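Keeping a basement workshop dry

Mine sits at the low end of the lot, so every November the damp creeps in along the back wall. I've tried plenty of fixes over the years, and these are the ones I still use. 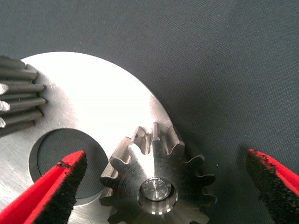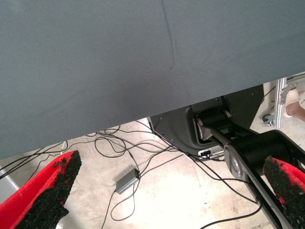

Start outside! Longer downspouts did more for me than anything I ever painted on a wall - mine now dump the water 14 feet away, and the puddle by the steps is gone.

Next, tape a square of plastic to the floor on Friday and peel it up on Sunday. Drops underneath mean the water is coming up through the slab, and a dehumidifier won't cure that.

If you've got a sump pit (I do, in the corner), pour a bucket in every month or so and listen for the pump. Rinse the screen too. Mine clogs with grit, almost always in spring.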